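Evley Guest House, Plikberg Road
Kitchen and Dining Area Safety Checklist, with Comments
Completed April 2019
Status codes: OK, Fix, Watch, N/A

Entry and floors

Side door opens fully and latches: OK
Threshold strip flat and secure: Fix
Two screws are missing on the hinge side and the strip lifts when stepped on. Use longer screws. The wood under it is soft at that end.
Floor free of loose tile: Watch
One tile by the pantry sounds hollow. It has not moved. Mark it with tape and look at it again in August.
Mats have non-slip backing: Fix
The mat at the sink has lost most of its backing. Replace it with the same size or smaller, so the dishwasher door clears it.
Walkway to the back stairs clear: OK
Flour bins were in the walkway at the last inspection. They are now in the pantry.

Electrical

Outlets near water have GFCI protection: Fix
The outlet to the left of the sink tripped and reset as it should. The one to the right did not trip with the test button. Tape it over and do not use it until the electrician has replaced it.
Cover plates intact: OK
Extension cords not used as permanent wiring: Fix
The pantry freezer is still on an extension cord. This was also marked on the last sheet. The freezer needs its own outlet, or it has to go back to the laundry room.
Panel labeled and reachable: Watch
The labels are from the 1986 rewiring and several no longer match. Breaker 3 is marked "porch" but shuts off the dining room lights. Relabel the whole panel in one go, with one person at the panel and one walking the rooms.

The house dates from 1870, and the kitchen has been redone more than once since then. Do not assume a wall is empty before drilling. There is old pipe behind the plaster on the north side, and the drawings in the office do not show all of it.

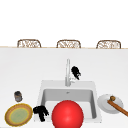 Comments from the last inspection were carried over to this sheet only where the item is still open. Closed items are in the binder in the office, under the Bedoya tab, with the receipts. If a repair was done by an outside company, put the invoice behind the matching page and write the date on the page itself.

Gas and cooking

Shutoff valve reachable without tools: OK
Flexible connector free of kinks: OK
Burners light within a few seconds: Watch
Right rear burner is slow. Clean the port and try again before calling for service.
Hood filter clean: Fix
Heavy grease. The monthly cleaning sheet has not been signed for two months.
Range anti-tip bracket in place: OK
Checked by tilting gently from the front.

Fire safety

Extinguisher charged, pin and seal in place: OK
Extinguisher mounted and visible: Fix
Coats are being hung over it. Move the coat hooks to the other side of the door.
Smoke alarm tested: OK
Carbon monoxide alarm tested: Fix
Works, but past the replacement date on the back. Order a new one with a sealed battery.
Exit route posted: OK

Water

Hot water at tap not above 120 degrees F: OK
No leaks under sink: Watch
There is a stain on the cabinet floor. The paper towel left under the trap overnight was dry in the morning. Leave a fresh one there for a week.
Main shutoff turns: Fix
Very stiff. Do not force it. Ask the plumber to look at it when he comes for the upstairs bath.

Storage and cleaning supplies

Cleaners stored apart from food: OK
Original labels on all bottles: Fix
Unmarked spray bottle found in the mop closet. Contents thrown out according to the county rules. Bottle thrown out too.
Heavy items below shoulder height: Fix
The 50 pound bags of rice go on the bottom shelf. One was on the third shelf again.
Shelving anchored to wall: OK

Before rooms are opened for the season

Threshold strip, GFCI outlet, freezer cord and carbon monoxide alarm have to be closed out first. The rest can be done while guests are in the house. Send the completed sheet to the Vevura office and keep a copy here.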